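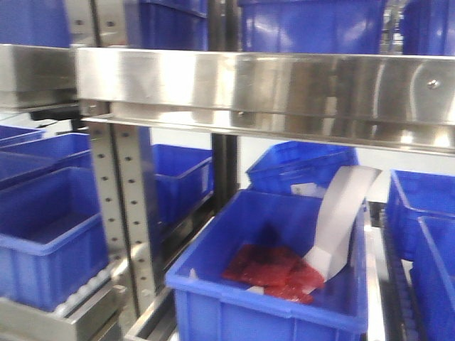
Fanivby Laboratory, Manipulation Methods Group

Minutes of the methods meeting, 2020-03-31

Subject: grasp-state estimation from combined fixed and wrist views (Prasham project)

1. Previous minutes

Approved with one correction. Under item 4, "frame rate" should read "label rate." The label rate is 25 per second on all streams.

2. Status of the data set

The set now holds 2178 episodes. Each episode has one pick attempt, with a fixed view of the workspace and at least one wrist view. Of these, 334 were set aside during cleaning. The main cause was a time offset between the fixed and wrist streams that could not be corrected from the logs. A smaller group had a wrist stream that stopped before the gripper opened.

The meeting agreed to keep the set-aside episodes on the Jia server under a separate index. They will not be used for training. They may be used later to test how the method handles offset streams.

3. Method

The estimator assigns one of four states to each time step: free, contact, held, slipping. The current version (Drevudeo, second build) encodes each view separately and merges the results with a learned weight per view. The weight depends on the image alone. Joint positions are not given to the model at this stage.

It was asked why force readings were left out. The reply was that the force channel is missing from the older episodes, and that the purpose of the study is to find out how far the images go by themselves. A force baseline will be reported separately.

4. Results, fixed view only

The fixed view alone separates free from contact well when the item is rigid and stands clear of the bin wall. It performs poorly on flat items lying on the bin floor. For sealed pouches and similar items, the visible change at contact is small and the overlap between items hides the edges. Loose paper in or near the bin is also a source of error. A curled strip that moves during the approach is often scored as contact by the model.

One member proposed masking everything above the rim of the target bin. This was tried on a small subset. It removed most of the false contacts but also removed the early part of the lift, where the state changes from contact to held. The proposal was not adopted. A soft mask will be tested instead.

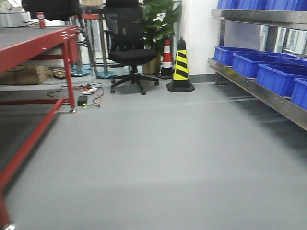
Background dependence was discussed at length. The view weights were plotted against patches of the fixed image to see which areas the model relies on. The bins and the rack rails received high weight, as expected. A less welcome result was the weight given to objects that have no part in the task, mainly the cone with the diagonal yellow stripes and the edge of the plant leaves behind the chair. Both have strong local contrast against the white wall. The working explanation is that the model uses them to recognize the recording session, and through the session the type of item. When those patches were blurred at test time, accuracy on the held state fell. The loss was larger for sessions with few episodes.

Three remedies were put forward: crop the fixed view to the rack, blur random background patches during training, or split training and test data by session. The third was accepted as mandatory for all reported figures. The second will be run as an ablation. Cropping was postponed, as it changes the scale of the bins between cameras.

5. Results, wrist view only

The wrist view is better on the held and slipping states. Finger pads are in view for most of the episode and their position in the image is fixed, so the model has a stable reference. The test set for this comparison had 1000 time steps drawn evenly over the four states.

Large smooth objects remain difficult. When a container takes up a large part of the wrist image, its surface gives few features to track, and a slow rotation in the grasp leaves the image almost unchanged except along the rim.
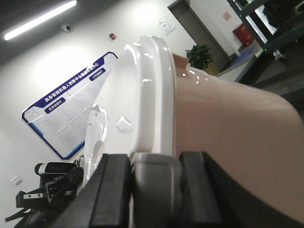

The same weakness was found with glossy surfaces in general. A highlight from the ceiling lights stays nearly in place while the object turns under it, and the estimator reads the highlight as a fixed point on the object. Slip is then reported late or missed. Adding motion between consecutive wrist images helped on matte items and made little difference on glossy ones.

It was noted that the wrist view tilts steeply in many episodes. Correcting the tilt before encoding was tested and gave no gain. The step will be dropped from the pipeline to save time.

6. Combined views

The combined model outperforms either view alone on contact and held. On slipping it matches the wrist view and does not exceed it. Figures are withheld from these minutes until the split by session has been run.

7. Actions

Rebuild the train and test split by session; freeze the index on the Jia server.
Run the soft mask and the random blur ablations on the fixed view.
Relabel slip onset for glossy items, two passes per episode.
Remove tilt correction from Drevudeo.
Prepare the force baseline for the July review.

8. Other business

The label guide needs a rule for items that touch the bin wall and the finger at the same time. Draft wording to be circulated before the next meeting.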